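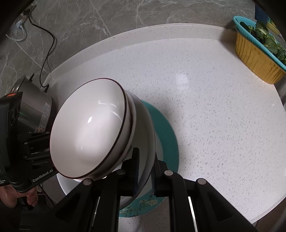
Anel Fourie
The kitchen arm, part two. For new people here: I am building a robot arm at home that should one day take bowls from a stack and put them in the dish rack. It is slow work, and I write it down so that I don't make the same mistake again in the autumn.

The arm itself stays at Heiskanen, the shared workshop, where I have a shelf and half a bench. The recordings I make in the kitchen. I hold a gripper in each hand and do the task myself, and later the arm has to learn it from what the grippers saw.

I bought the gripper for the arm's wrist as a kit of parts and changed the mount. The hand-held ones I left as they came. I have learned not to open things that work.

First, the bowls. When two bowls of the same size sit one in the other, the rims are very close. My fingers find the gap without thinking. A gripper finger is thick and it does not feel anything, so I must come from the side and go in at an angle.

What helped me: one finger inside, one outside, and then wait a moment before closing. If I close while I am still moving, the bowl turns and the finger ends up on the curved part. Then it slides when I lift.

I also had to learn to be slow with the second hand. The natural thing is to do both together, like a person. But when I look at the recordings afterwards, the best ones are where one gripper holds and the other waits.

Question from Osian Prothero, who asked why I don't simply buy plastic bowls until it works. I did, for the first month. They are so light that they move when you touch them, so everything I learned from them was wrong for the heavy ones.

A glossy bowl is also a problem for the camera. The ceiling lamp makes a white spot inside the bowl, and this spot moves when the camera moves. For a person it is nothing. My first model seemed to think it was an object and went towards it.

I tried a cloth over the lamp. Please don't do this, the cloth got warm and I took it down again. Now I record at different hours, some in the morning with daylight and some in the evening with the lamp, and I mix them.

I don't tidy the counter before recording any more. My old recordings were all made in a very clean kitchen and the model was lost when there was a shopping bag in view. My kitchen is not a laboratory and the arm will have to live in it.

Now the arm. The shoulder joint had play, which you could feel with the hand if you pushed at the wrist. I blamed the motor for two weeks. The motor was fine. The printed bracket was bending.

Sizwe Van Wyk saw it at once. He put one finger on the bracket and told me to push again, and he could feel it move. I felt a bit stupid, but also glad, as a bracket is cheaper than a motor.

The new bracket is 4 mm thicker at the base and has a rib along the back. I printed it lying down this time, so the layers go along the load and not across it. It took the whole night and half of the next morning.

It is ugly. I had the wrong temperature for the first layers and one corner lifted. I filed it flat and it sits well, so I will keep it.

The shoulder is a Pranell motor, and the others are smaller ones from the same family. All of them are on one cable chain, and this was my next trouble. When the arm went up and to the left, the last motor in the chain disappeared.

I say "disappeared" as the software simply said it was not there. Then the arm came down and it was there again. For anybody who has the same: it was the cable. It was too short, and it pulled on the plug at the wrist when the elbow was fully open.

Ruan Motaung gave me a longer one from his box and showed me how to make a loop at each joint and tie it loosely on both sides of the loop. Before this I had tied everything tight because it looked nice.

Power supply: I now use an Ostetti with a proper switch on the front. Before, I had to pull the plug from the wall to stop the arm. You do not want to walk behind the arm to stop the arm.

I also have a big red button on a long wire. I put it where my left hand is, as my right hand is usually on the keyboard. Test the button every time. I test it before the first movement, even if I am in a hurry — especially then.

Software. I use Gruteo to look through the recordings and cut them. It is a small tool and a bit old-fashioned, but I can mark the start and the end with two keys, and this is all I want from it.

Cutting is the boring part and it is where I learned most. I had many recordings where, at the end, I put the gripper down on the counter. The arm learned this very well! It would place the bowl and then try to lie down next to it.

So now I cut as soon as the bowl has left the fingers and the hand has moved away a little. I had to go back through all the old ones. It took several evenings and a lot of tea.

I have 3000 recordings in the folder, and I would not call all of them good. Mpho Le Roux looked at a part of them with me and was much more strict than I am. If I hesitated in the middle, she wanted it out.

We did not agree on the ones where I miss the rim and try again. She says remove them. I say keep them, since the arm will miss too and it must know what to do next. For now I train with them and without them and I will compare.

On failures: I write each one on paper next to the bench, with the reason I believe at that moment. Often the reason is wrong and I correct it later with another pen. I tried to do this on the computer, but then I don't do it.

Most lines on the paper say the same thing: finger too high. The arm comes to the rim, but it closes just above it and takes only air. In the recordings I go deeper than I thought, so perhaps the position of the camera on the wrist is a bit different from the one in my hand.

I measured it again with a steel ruler. There is a difference of 2 mm in height and also a small tilt that I can't measure well with a ruler. I will make a block that fits on both mounts, so I can compare them the same way.

Somebody asked about the finger pads. On the arm I have tried thin foam, which was good for two days and then started to come off at the edge. Then a piece of bicycle inner tube, cut flat and glued. The tube is better. It smells, but it grips.

Clean the rubber before each session. There is always a bit of oil in a kitchen, and once it is on the pad the bowl turns in the fingers. I use a drop of washing-up liquid and let it dry fully.

The weight of the large bowl is still too much for the arm when it is stretched out. The motor holds it, but it gets hot and I don't like that. So the large one is not part of the plan now. Small bowls only, and close to the base.

This is also a lesson for how I place things. In the kitchen I can stand where I want. The arm is fixed to a plate and it can't take a step to the side. When I record, I try to keep my feet still, and it is more difficult than you would think.

A few of you wanted the bracket file. I will share it when I have made the holes correct. At the moment two of them are too small and I opened them with a drill, so if you print it now you will need to do the same.

And no, I can't tell you the cost of the whole arm. I stopped adding it up in June. The motors are most of it, the plastic is almost nothing, and I have bought the same screws in the wrong length more than once.

Next on the list: the block for the wrist camera, a new training run with the shorter cuts, and a cover for the elbow, where there is a gap that could catch a finger. The elbow cover comes first.

If you know a good glue for rubber on printed plastic, please write it under this post. The one I use now needs a full night and I would like something faster.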